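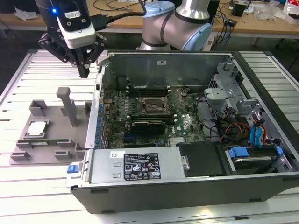

1/5
Can a machine do small repair jobs yet? I work at Matgate, where we refurbish old office computers, and people ask me this every week. I will try to answer in a few posts.

2/5
The easy part is the easy part. Wiping disks, printing labels, moving boxes: software and a conveyor do this already. Last year our shop handled 552 towers, and all of them were still opened by hand.

3/5
The hard part is the processor. It must go into the socket flat and in the right direction. A person learns this in one afternoon. For an arm it is a job of millimeters, with a metal frame on every side and very little room for the fingers.

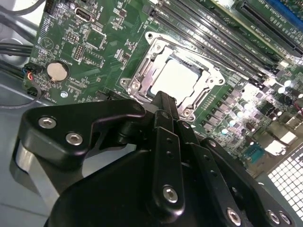 4/5
Memory is a different problem. The module is thin, the slot is narrow, and you must push quite hard but straight. I allow a new colleague up to three tries before I help. I would give an arm the same.

5/5
And cables! They never lie the same way in two machines. For this I still trust my colleagues more. My guess: processor and memory first, cables much later, and the dishes at my home after that. If you work in a repair shop, please write what you think.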